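Bulbridge Washing-Up Notes

Hello, and thank you for taking an interest in our little collection. It holds 3,739 pictures of the things that live beside a kitchen sink – sponges, scourers, cloths and brushes – together with the notes we wrote about them in April. I had hoped to keep the notes short, but Akash Kanaujia and I both have a great deal to say about scourers, so please bear with us!

The pictures are sorted into 24 folders, one for each sort of cleaning thing. Round sponges have a folder of their own, and so do the flat green pads, which Perla Mendoza very patiently went through twice. 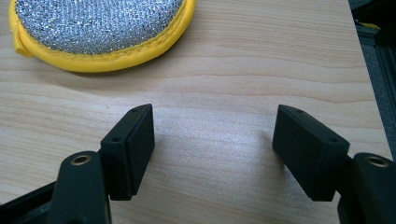
Round sponge with a silver-grey mesh face and a yellow rim, on a light wooden tabletop.

Each note gives the shape, the main colours and the surface the thing was resting on. Where a sponge has a stitched edge we say so, as it makes the mesh ones much easier to tell from the plain ones. Folder names are in lower case with no spaces, and each folder may hold up to 90 notes that are still waiting for a second reading – these are marked "draft" in the first column.

Corrections are very welcome and go to Inese Jõgi, who looks after the list.

Last changed: 2022-05-11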